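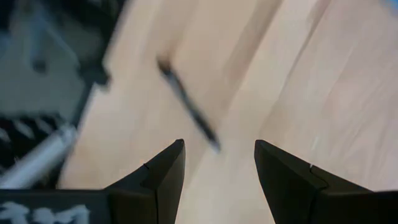 Can anyone help with old workplace pensions? I've got 8 years in the Grakport scheme, left in January, and now Festine (new job) want me to move it all into theirs. Been putting it off. Finally sat down with the letters at a pale wooden table like that one and got nowhere. Grakport say the pot is fine where it is. Festine say one pot is easier – well they would. I'm 113 days into the new job so not sure if I've even missed some deadline. Do I have to move it? Small pot, nothing fancy, I just pay in and forget it.
Babar Rizvi

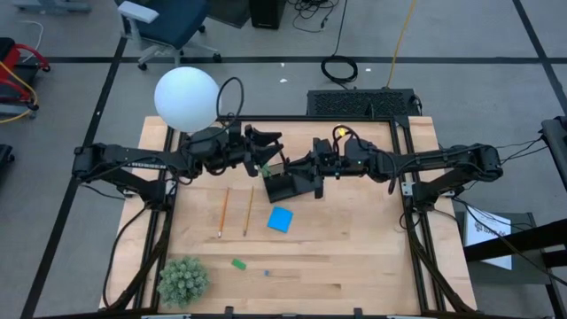

No you dont have to. An old pot can normally just sit there, still invested, and you carry on paying into the new one. What I'd look at first is the charges on both. Ask each of them in writing for the yearly charge and any exit fee. Mine wanted 500 to leave, which on a pot of 2,000 was a joke, so I left it be.

Also check if the old one is a final salary type. If it is, stop and get proper advice before you sign anyting. You can give up a lot there.
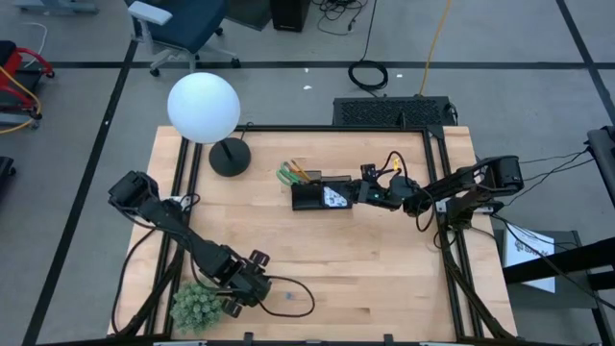 And check who gets it if you die. The form doesn't follow you to a new scheme, you fill in another one. I forgot for years.
Umon

just move it. did mine in July 2021, one statement a year now instead of a drawer full. took ages tho
Aravena

Aravena's is fine if the charges are lower and there's no guarantee on the old one. Not fine otherwise. As for a deadline – some schemes do have a joining window for transfers in, so ring Festine and ask. Get the name of who you spoke to.

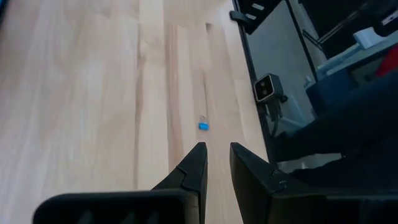 Light wooden tabletop with a small dark mark in the grain

Oh and keep your address up to date with Grakport if you leave it there. Easy to lose track of.
Umon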